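Posted in: Days Out, Robots

Areck's open day was the best afternoon I've had all summer! Zoila Mosquera ran the simulator demo and let us stay long past our slot, switching tabletops and objects whenever somebody asked (I asked a lot). My favorite was the shells. They're curved and awkward, and you have to think hard about where two fingers should go. Roxana Zapata was next to me arguing for the rim. I'm going back in June, and I'm bringing my brother.

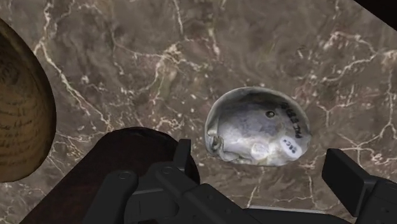 Simulator view from the wrist, gripper open, with the pale shell ahead on the marble.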